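The arm was never the expensive part

Opinion

Quick one, written between two calls on a Saturday because the budget form closes before I get back to my desk. Short version: people who plan for robots plan for the robot. The table gets whatever is left over.

Bench work at our place, same setup: 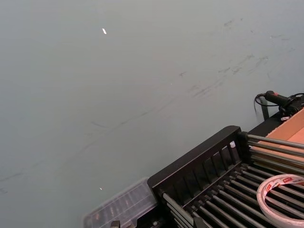
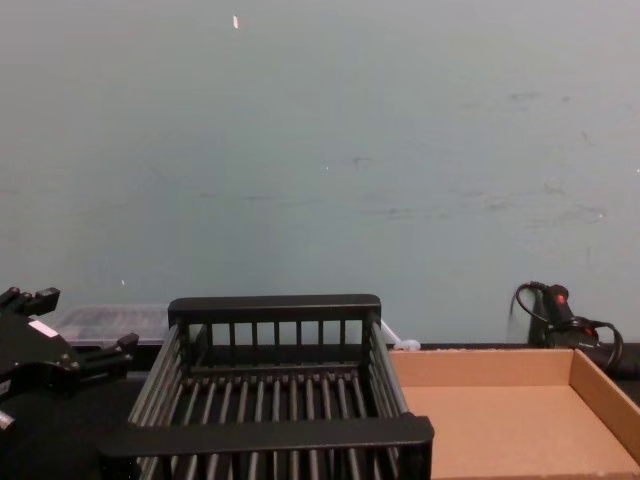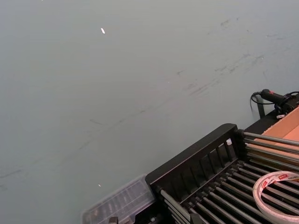 Our purchase request for next year has 8 lines on it. Seven of them are the arm, or bolt to the arm, or are a service plan for the arm. Line eight says "misc." That's it, misc. And misc is where the actual work lives. A black rack like a dish rack, a bit of cardboard, a clear plastic box with small stuff in it, a corded hand tool that looks like a glue gun. None of that gets a quote. None of it gets a lead time or a spare. Somebody puts it on a personal card and gets paid back in December if they kept the receipt. Then the rack bends, the store has stopped carrying it, and every position you taught the arm is off by a finger's width. I've sat through that week. Cost us more than the rack did, by a lot.

Tumelo Mokoena runs purchasing at Takon and we argue about this every year. His view: small stuff is small, don't waste a meeting on it. Fair. I wouldn't want a meeting about tape either. But I'm not asking for a meeting, I'm asking for a line. With a number in it. Buy two of everything the gripper touches, put one on a shelf, write the part number down somewhere that isn't a text message.

The other thing is how we get sold to. Festetti came in with a nice deck, good people, and the whole pitch was reach and payload and cycle time. I asked what the price was with something on the table to pick up. Long pause. Ondieki at least had a fixture page in thier quote. One page out of 40, but a page. I'd buy from the one page.

And planning years. Some of the slides going around have a roadmap out to 2062. Come on. I can't tell you what we'll need in two summers. What I can tell you is that whatever arm we own then will still need a flat surface, a place to put parts, and a place to put the finished thing, and that all three will get used hard and need replacing before the arm does. Depreciate the arm over 7 years if you want. The bench stuff is a consumable. Budget it like gloves.

Nassoro Nzioka, who did the Clulard cell, told me he takes a fifth of the hardware budget off the top for the table before he looks at a single arm. Sounded high to me. Then I added up our misc for last year, receipts and all, including the ones in my glove box. Not high.

So for the form. Split misc into real lines. Racks, trays, bins, hand tools, cable. Spares next to each. If it means a cheaper arm, get the cheaper arm, ours spends half it's day waiting on us anyway. And please, whoever approves this, don't cut line eight first because it's the easy one to cut. Last year it went from small to zero in one email and we made up the difference with stuff from home.

Form's due at five. Mine's in, with 19 lines now. Tumelo has already called twice.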